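Bin day, June

Home at last, feet up, tea going cold next to me, and I want to get this down before I forget which part of my brain hurts and why.

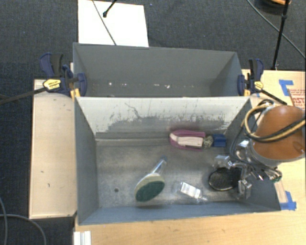 Morning

Got in at 8:15 and Simin already had the handles warmed up. I say handles, she says leader arm, the purchase order says something with nine letters in it. Anyway it was my turn to drive. The job this week is the same as last week: take a thing from the front bin, put it in the back bin, do it nicely, do it again. When the back bin fills up you move everything back the other way, and those count too, which cheers me up a lot more than it should.

I've got a system with the scrubbing brush now. For days I went for the head, since it's the biggest part and it looks so easy, and then the handle would swing around and whack the divider and Simin would sigh and tag it as a bad one. Today I went for it lower on the handle, close to where it meets the head, and turned my wrist before I lifted. So much better! I got a whole run of them without one bad tag and I was unbearable about it all through coffee.

The little clear bottle is still my enemy. It's light, it rolls, and the arm has that tiny lag that you stop noticing until the second you need it gone. I'd come down on it, close, and it would scoot off toward the wall like a bar of soap. Simin says I close too fast. She's right. She took the handles for a bit to show me and she does this thing where she almost stops just above it, lets everything settle, then closes so slowly I wanted to scream. Picked it up first try. Then she did it again with her head turned, talking to me, showing off.

I told her the robot is going to learn to be smug.

What I keep having to remind myself is that it's learning the dumb stuff too. If I hover because I'm wondering what to have for lunch, that hover goes in the pile, and some day the arm is going to hang over a bottle for four seconds thinking about a sandwich. Rhea has a whole speech about this. "Drive like somebody's copying you," which, yes, Rhea, that is the entire job.

Before lunch

The count on the whiteboard said 1690 when I came in. The target for this set is 3580, and I did the subtraction in my head at the sink and wished I hadn't. Still, we moved along pretty well. I did the purple thing over and over, because it likes to end up against the back wall of the bin and that's the grab the last model was hopeless at. It would come straight down, touch the wall, give up, come straight down again. So Rhea wants lots of wall grabs from us, from both directions, and she wants us to drag the thing out into the open sometimes before picking it up. I like the dragging. It feels like cheating, the way you'd scooch a coin to the edge of a table.

The black oval one is fine. No notes on the black oval one. I wish they were all like it.

The bristly piece is weird to grab, though. It looks like you could take it from anywhere, and then it turns in the fingers if you catch it off center, and you carry it over all crooked. Simin says crooked is okay as long as it lands in the right bin. I don't love it. I re-did two of them and she told me to quit being precious, and to leave them in next time so the thing sees what crooked looks like and how a person gets out of it. Fair enough. That was the most useful thing anybody said to me all day, so I'm writing it down: don't throw out the saves. If I fumble and fix it, keep it. If I fumble and drop it on the carpet, toss it.

Lunch was noodles from Girkard, the place by the bus stop, and they forgot my egg again.

Afternoon

Rhea came by around two with the Drircombe people on a call and wanted to watch the Espiritu model run by itself. That's the one trained on the stuff we did up to the end of last month. I hadn't seen it go since then and I was nervous in a really silly way, like watching your kid in a school play.

And it was kind of good? It went for the brush first. It went LOW ON THE HANDLE. Which can't be from me, I only started that this week, so that was Simin's doing, and she didn't say a word, she just looked at me over her glasses. Then it tried the bottle, missed, backed up, tried again, and got it on the third go. The little blue block it picked up as if it had been doing it for years. Then it went back to where the block had been and closed on nothing, twice, very politely. Rhea wrote that down. I suspect that one is mine, I do a little extra squeeze sometimes when I'm tired.

The call people were happy, or they sounded happy. There was a lot of talk about whether we should be teaching by holding the arm and moving it around directly instead, the way they do at Sororeo. I tried that when I started and I hated it. You get a lovely feel for the weight of things, sure, but your own arms are in the way, and after an hour my shoulders were up by my ears. With the handles I can sit. Simin likes hands-on better for anything involving pushing, and she made a good case for it, and Rhea said maybe for the next set. So maybe I should start doing push-ups. (I won't.)

After the call I did one more long stretch, mostly on my own while Simin checked the morning's takes. I've noticed I get better for the first part, then really good, then I fall off a cliff. My bad tags are nearly all from the last half hour. I asked if we could swap more often, every forty minutes or so, and she said she'd been waiting for me to ask. She could have just told me!

Final tally was 176 good ones for the day between us, which is our best so far. She wrote it on the board and underlined it.

Tonight

My right hand keeps wanting to pinch things slowly. I picked up the salt just now and paused over it first, let everything settle, closed. My sister asked me if I was okay.

For tomorrow — start with the bottle while I'm fresh, slow close, no extra squeeze. Mix up where the purple thing goes so it isn't always against the wall. Ask Rhea if the moves back into the front bin get scored the same as the others. Bring my own egg.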